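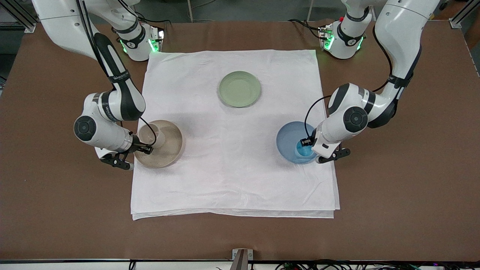 One reader of the Kukine newsletter wrote in to ask why a plant-based omega-3 should have to taste of the seaside at all, and whether we couldn't come up with something she might stir into her porridge without noticing. We have thought about her letter a great deal, and we are very pleased to say that we now have an answer for her!

Fladelside, 19/02/2025. Kukine is delighted to announce Premberg, a new algal oil for vegans, vegetarians and anyone else who would like their omega-3 without the fish. It comes unflavoured or with a little lemon, in a glass bottle holding 144 servings, and there is a smaller travel bottle as well for those who (like several of us here) are forever leaving things behind in hotel bathrooms.

The oil is pressed and bottled at our own site in Fladelside, where we tried 59 versions of the recipe before settling on the one we all kept going back to. It contains no gelatine, no added sugar and no palm oil, and can be taken from the spoon or mixed into cold or warm food, though we wouldn't fry with it.

Premberg is on sale now through the Kukine website and at six independent health food shops, with more to follow in June. Trade customers should quote reference 2076 when asking for samples, and we do so look forward to hearing what you think of it.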